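# Chapter 6: When the Gripper Says Yes and the World Says No

I want to start this chapter with a fault that cost me most of a December, and which I still think about whenever somebody tells me their robot "just drops things sometimes". We were running fetch trials in a kitchen, on a two-armed machine with the Grultix control software. The job was as dull as it sounds: go to the fridge, take one item, bring it back. We did 326 of these runs, and in 20 of them the robot drove off looking perfectly pleased with itself while the item stayed behind on the shelf.

The log for every one of those runs said the same thing — grasp confirmed. So of course I blamed the log, then the camera, then (I'm a bit ashamed of this) the student who had written the planner. Luzius Wallner, who was sharing my desk that winter, asked me a much better question. What did the software count as a grasp?

Well! It counted a grasp as "the fingers stopped closing before they were fully shut". If something was in the way, there must be an object between them. You'll find that rule in plenty of systems and it works nicely on a bare table, where the only thing that can stop a finger is the thing you want.

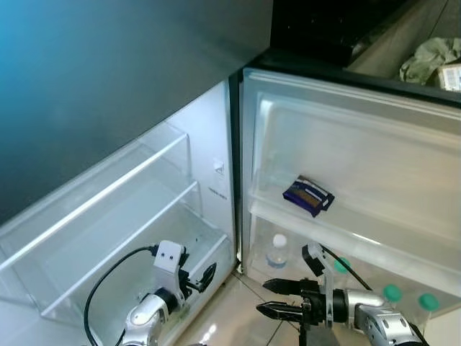 A fridge is a much meaner place than a table. There are shelf lips and door bins, there are bottles standing close together, and the arm has to come in at whatever angle the door leaves it. In our bad runs one finger had caught the front edge of the shelf on its way in. The motor felt the push, the fingers stopped, and the software ticked its box. Lift, back away, drive off.

The missing snack was the harmless half of the story. The same rule that called the shelf an object also told the arm it was free to pull, and we had set the pull limit at 80 newtons because somebody (me) had wanted it to cope with heavy bottles. On one run it dragged the shelf forward far enough to tip it. I hit the stop button rather late, and I've kept a hand nearer to it ever since.

We'll come back to those runs all through this chapter, so keep three words in mind as you read. The *fault* was the rule in the code. The *error* was the wrong belief that the hand was full. The *failure* was what you'd have noticed from the kitchen doorway: a robot carrying nothing. People mix these up all the time, me included, and then they fix the wrong one.

## 6.1 Finding the fault

Before reading on, write down two other signals you could check after the fingers stop. Finger width is a good place to begin, and we'll look at the width readings from one failed run first.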